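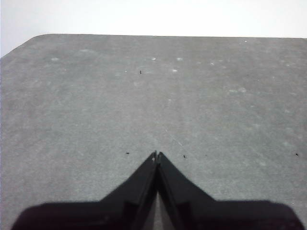
A woman at the last session told me she had stopped reading her water bill years ago and just paid it. Half the room nodded. Start with that, then ask for hands: who has opened theirs this year?

Slide 2. Title and hello
Talk is called Reading Your Water Bill. July 15, 2021, Sasham branch library, meeting room. Forty minutes plus questions. Handouts are on the chairs. Mention the restrooms and the side door.

Slide 3. What is on the page
Put the sample bill up and leave it up. Go top to bottom, slowly. Account number, service dates, last reading, this reading, usage, charges. People want to jump to the total - let them find it, then come back to usage.

The sample shows 59 units for the period. Ask what a unit is. Most will say gallons. On the Sasham bill a unit is 100 gallons, so that is 5,900 gallons. Write it on the board. Say that other towns use cubic feet, and that anyone on the Tumano side of the river should check the back of their own bill.

Slide 4. Fixed charge and usage charge
The fixed charge is there even if you use nothing. People who were away all of January always bring this up. The usage charge goes by tiers. Do the arithmetic out loud for the first tier only. If they want the second tier, it is worked out on the handout.

Slide 5. Sewer
Sewer is figured from water use, since there is no meter on the drain. Garden water gets billed as sewer unless you have a second meter. Expect grumbling. Don't get pulled into rates policy here, save it for the end.

Slide 6. Finding the meter
Usually near the curb under a round or rectangular lid. Lift it with a screwdriver, watch for spiders. Read the digits left to right. The small dial or triangle moves when any water is flowing.

Leak test: everything off, note the dial, wait an hour, look again. If it moved, water is going somewhere. Toilets first. Food coloring in the tank, no flushing, check the bowl after fifteen minutes.

Slide 7. The Vieira Street house
One bill went from 77 units to 524. The owners assumed a misread. It was a cracked line between the meter and the house, and the lawn over it was very green. Pause for the laugh if there is one. They asked for a leak adjustment and got part of it back, with the plumber's receipt attached. Stress the receipt.

Slide 8. Disputing a bill
Call first, then write. Take a photo of the meter with the date on a piece of paper beside it. Keep paying the usual amount while you wait - ask the office to confirm that in writing. A review can take up to 2 billing periods.

Slide 9. Questions
Likely ones: estimated readings, renters who never see the bill, softeners. For softeners, say the regeneration cycle uses water and the manual gives the amount. The Plostora apartments have one shared meter, so send those people to their lease.

Collect the pencils. Leave spare handouts at the front desk.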